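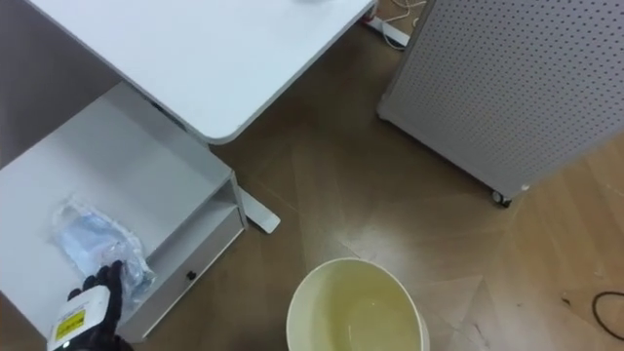

Page last changed: March, 3.40 pm

Miyuki Ogura has looked after the small rooms at Huvstead for three years, and most of what she does in them is take things out. "People ask me about storage," she says. "I ask them what is on the floor first."

We talked in the smaller of the two back rooms, which has white desks, a low cabinet and parquet that shows every crumb. She doesn't own a label maker and has never folded anything into thirds. Her method is to start low and work upwards, with a bucket beside her the whole time.

"The bucket goes round with you," she says. "If you leave it by the door you make piles, and then you have piles to tidy as well."

Open shelves are where she spends most of her time. She likes them under a desk, though she admits that they fill up with packaging. Clear bags are the worst. "You can see there is something in it, so you think it's put away. It isn't. Take the thing out, fold it if it folds, and get rid of the bag."

She keeps one cloth per room, on the shelf and not in the drawer. Drawers are for what gets used once a month -- spare fuses, the long tape measure, the manual for the air purifier. Her own desk came from Litum and has no drawers at all, which she says she has never missed.
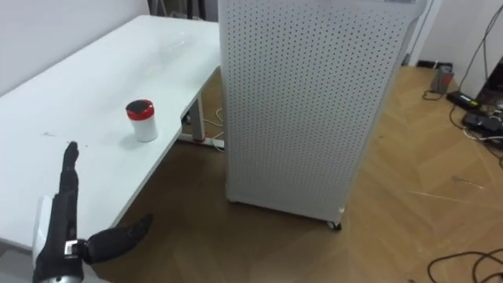 The white table, with the red-lidded jar still on it.

Tabletops come last. Ogura allows one object to stay out on each, and it has to be something a person will reach for the same day. Her colleague Toshiko Hattori thinks this is too strict and keeps a tray. "Toshiko's tray is very neat," Ogura says. "It is also full."

On white surfaces she uses a damp cloth and then a dry one, working from the back edge to the front. She stopped buying sprays last year after the one she liked left streaks. Specks she picks up with the corner of the cloth before wiping, so they aren't dragged across the top. 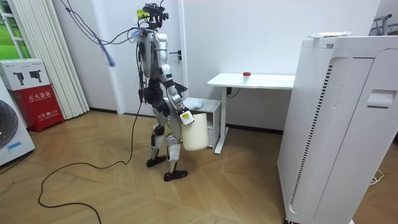
Floors she leaves until the shelves and desks are finished. She sweeps along the boards, goes behind the legs of the furniture with a hand brush, and lifts cables one at a time. "I don't tie them all together. Then you want to move one thing and you have to move everything."

Would she ever do it in a different order? "If something has spilt, yes," she says. "Otherwise no. I did it the other way for years and I was always sweeping twice."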